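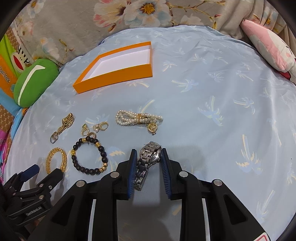 Most advice on storing jewelry begins with something you have to buy, and I have stopped believing it. I have owned the velvet trays, the hanging pockets and a mirrored cabinet that took up half a wall, and my necklaces tangled in all of them. What works better for me is an hour, a bed and a box you already have. Spread everything out on a sheet before you decide where any of it goes. Mine is a light blue satin one with palm trees on it, and for a box I use a shallow orange tray with a white interior. Small gold earrings show up well enough against the blue, but satin wrinkles, and a wrinkle will swallow a stud. A flat cotton sheet is the better choice if you have one clean.

Before you start

Push the pillows and soft toys to the edges. Take off your own rings and watch, or they will end up in the sorting. Empty the box completely and wipe it out.

Step 1. Lay it all out

Put every piece down separately, with a gap between neighbors. Resist tipping out a drawer in one go - that is how chains get knotted. Keep watches away from anything with a stone in it.

Step 2. Match the earrings

Pairs first. Anything without a partner goes to one side, and you can give it until November to find one. I used to keep single earrings for years on the theory that they would come in handy as charms. They didn't.

Step 3. Check the joins

Look at clasps, hooks and the place where a stone meets its setting. Press very lightly with a fingertip. If something moves, it goes in an envelope for repair and does not go back in the box. Skip the glue. I have read plenty of pages that recommend it, and I have also paid to have it scraped off.

Step 4. Wipe, don't soak

A soft dry cloth is enough for most things. Pearls and beads on elastic or thread should stay away from the cleaning dip, whatever the label promises.

Step 5. Load the box

An open tray with no dividers needs some help. Cut 3 strips of stiff card to the inside width and stand them up, which gives you 4 sections:

Earrings
Pendants and chains
Bracelets
Watches

Fasten each chain before it goes in. Heavy pieces lie flat, with nothing stacked on them.

What about anti-tarnish paper?

Teodoro Ibarra, who read a draft of this, swears by it. I tried it for one winter and couldn't see a difference, though my box has no lid and that may be why. If yours closes tightly, try a sheet and judge for yourself.

Shake the bedsheet out over the bed, never out of the window, and run your hand along the folds first.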